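Luvton

Luvton is a kitchen robot arm sold as a self-assembly kit and as a monthly hire service by the firm Perkbridge. It is mounted above the worktop and hangs down over it, leaving the surface itself free for ordinary use. The kit is meant for small domestic tasks such as opening and closing drawers, moving bowls and fruit, and putting light items back in a fixed place. It does not cook, and the maker does not offer it for use over a hob.

Design

The arm is black and is supplied in one length. Power and data run through a single thick cable fixed along the outside of the arm, with a free loop left beside it to allow for movement. Owners have complained that the loop catches on wall cupboards in narrow kitchens, and later kits include a set of clips which hold it closer to the arm. The clips reduce the range of the last joint slightly.

Tools are fitted to a horizontal bracket at the lower end of the arm. Four are supplied with the standard kit: a two-finger gripper, a wide gripper for bowls and plates, a hook for handles and a flat pusher. Tools are changed by hand. The stated load limit is 1,000 grams, tool included, so a full glass storage jar is normally too heavy for the arm even where the gripper can close around it.

The overhead mount is made by Esteves, a separate supplier, and comes in a ceiling version and a wall version. The wall version is intended for rooms with sloping or plastered-over ceilings. Neither may be fixed to plasterboard alone.

Operation

Before first use the arm must be taught the layout of the worktop. The owner moves it by hand to each storage place, presses a button on the wrist and names the place in the control program. Up to 288 places and objects can be stored. Fixed appliances are entered as blocked areas, and the arm will plan its path over or around them.

Tall items at the back of the counter are treated in the same way. Bottles, jars and paper towel holders which are often moved need to be entered again, or left to the arm's depth camera, which is slower. The manual advises keeping the space in front of any drawer clear, and notes that a chopping board left there lowers the height at which the gripper can approach.

Drawers and open compartments are handled differently. For a drawer the arm follows a taught straight line and stops if it meets more than a set force. For an open compartment it reaches in from the front, and the depth of the reach is limited by the width of the bracket.

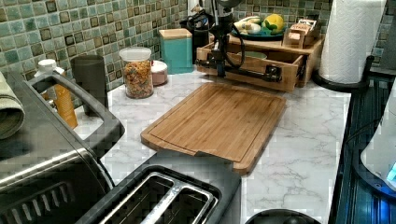
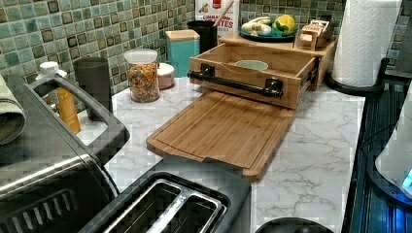 Kitchen worktop with a bamboo storage unit, chopping board and toaster. The arm is visible in the first picture; in the second the drawer of the unit is open.

Control program

The control program, Gadidska, runs on a home computer or on a small box sold with the hire service. It shows the stored places as a plan of the worktop and lets the owner build a task from short steps – open, pick up, move, put down, close. Tasks can be started by hand or at a set time of day. Plans can be copied between arms, but the taught positions cannot, as they depend on the exact height of the mount.

Early versions of Gadidska lost the blocked areas after a power cut and had to be taught again. This was corrected in an update released in March, which also added a slow mode. In slow mode the arm moves at a quarter of its normal speed, and the force limit is lowered for use while people are working at the counter.

Price and availability

The standard kit costs £899, with one mount and the four tools. The depth camera is included, but the control box is not. Fitting is charged separately and can be refused if the ceiling is judged unsuitable. Under the hire service Perkbridge fits the arm, keeps ownership of it and replaces worn gripper pads without charge. Hired arms must be returned with the mount, and any holes are left for the customer to fill.

Reception

Reviews have generally praised the mount, which is stiff enough to keep taught positions accurate over long periods, and the plain layout of Gadidska. The main criticisms concern speed and the effort needed to teach a crowded worktop. Several reviewers found that smooth, round fruit was difficult to pick up from a plate with the two-finger gripper, and recommended the wide gripper instead. Others noted that pipe-style drawer handles suit the hook well, while recessed handles cannot be used at all without an add-on pull.

The noise of the shoulder joint has also been mentioned. Perkbridge describes it as normal for the gearing used.

See also

Domestic robot
Robot arm
Kitchen worktop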